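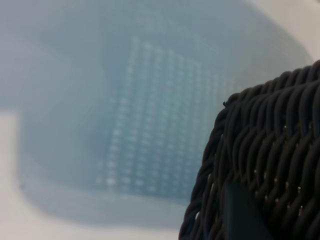
Write the stop rule before the task

By Armelle Barbier
02/08/2023

Most groups that teach robot arms to handle household things have a written procedure for starting a session. Check the cables, home the arm, clear the floor, log the operator. Very few have a written procedure for stopping one. I think that is the wrong way around, and I think the next round of good practice rules for this kind of work should fix it.

I spent part of last November reading session logs at Firville, where arms are set to work on bins, baskets and other containers on a white table. The logs were well kept. There were 3112 entries, and each one had a task, an operator and a result. What they did not have, in most cases, was a reason for stopping. An operator would type "ended" and go on to the next one. In 300 of those entries someone had ended the session early, and only 13 said why.

That matters more than it sounds. A woven basket is a hard object for a gripper. The strands are uneven, the rim gives, and a fingertip can slip into a gap and hold there. A smooth plastic bin with a perforated wall has its own trouble, and when the two stand close together with one overlapping the other, the wrist camera may have one of them sharp and the other badly blurred. An operator who stops at that point is making a judgment about safety, or about data, or about both. If it isn't written down, the next operator has to make it again from nothing.

The usual objection is that operators are trained and can be trusted to stop when they should. I agree that they can. The rule I want would leave that alone. It would say that before a task is approved, somebody writes down the conditions under which it ends: how much force, how many failed grasps, what the operator must be able to see, and who may restart. One page is plenty. At Prorkden they do it on half a page, taped to the side of the bench, and people read it.

A second objection is that rules like this slow the work. They do, a little. Fastenitz timed it and found that it cost almost 100 seconds per new task. Repeats of the same task cost nothing. I have seen teams lose longer than that looking for a pen.

The harder question is what a standard should say about the view. Many labs now let an operator work from the wrist camera alone. I would not ban this. I would ask that the stop page name a second view for any task where one container can hide part of another, and say what happens if that view drops out. The Cho guidelines come close, but they say "adequate visibility" and leave it there. Adequate for whom? The person at the controls and the person standing next to the arm need different things.

Firville has agreed to try the page on its container tasks first. I have asked them to keep the old log format as well, so the two can be compared line by line.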